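Reconciling payouts when the processor nets out its fees
04/06/2025 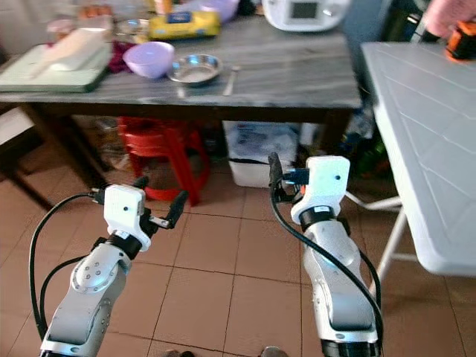 My store moved its card payments from Rostelik to Garba in October, and the bookkeeping has needed rework ever since. Rostelik deposited the gross amount of each day's sales and billed its fees once a month. Garba takes its fee out of every transaction and deposits what is left, two banking days later. The bank line therefore never matches a single order, or even a single day of orders. I do this work at home after dinner, so the procedure has to survive interruptions. The one below does.

The first step is a clearing account. Mine is called Garba Clearing and is set up as a bank-type account in Pravonley, the ledger program I use. Every sale posts to it at the full price the customer paid. Every fee posts out of it to an expense account. Every payout is a transfer from clearing to checking. If all three are entered correctly, the balance equals whatever Garba is still holding.

The second step is to import the payout report and leave the transaction report alone. The transaction report is sorted by the time of sale in UTC, and a sale late in the evening lands on the next date. The payout report carries a batch number, and the same number shows up in the bank memo. Match on the batch number. Matching on date and amount worked for most of my deposits and failed on 16 of them, all near a month end.

Refunds are the awkward part. Garba returns the sale amount to the customer but keeps the original fee. A refund of $340 reduces the next payout by $340, and the fee from the first charge stays in expense. I had been reversing both, which left the clearing account off by a small amount that grew with each refund.

Chargebacks post as two lines, the disputed amount and a separate dispute charge. I keep the disputed amount in its own account until the case closes. If it is won, Garba credits it in a later batch under a new number.

Titilayo Tamuno asked in the comments on my last post whether the Soltthorpe connector handles this automatically. Partly. It creates the fee entries and the transfers, but it stops at 3,000 rows per import and gives no warning when it does. Check the row count against the report before posting anything.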